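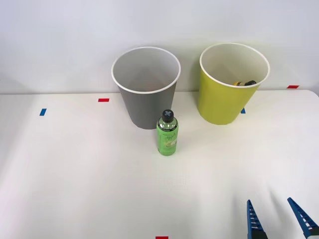 My town paid for part of the robot lab at Flellville, so in January the lab invited us to come and see where the money went. I had pictured welding. What I got was a folding chair, a cookie, and a robot arm whose job is putting little bottles into paper cups.

Dennis Wragg, who ran the demonstration, told us the arm had 736 practice runs behind it. My niece managed the same skill at 2, with less funding. I said so to the man beside me, who moved his chair.

Still, I stayed for all 29 minutes of it, and I'd like to make a case for the dull open day. 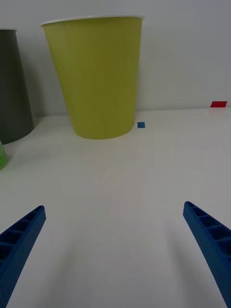

The last one I went to, at Birkett, had music, colored lights and a machine that waved. I learned that it could wave. At Flellville they let us ask rude questions and answered them. Wendy Clegg wanted to know what happens if you swap the cups around, and Wragg said that was a sore subject - then talked about it for ten minutes.

I came away knowing what the thing finds hard, and that seems a fair return on public money. A lab willing to bore you is probably telling you the truth. I would go again, though somebody should look into the cookies.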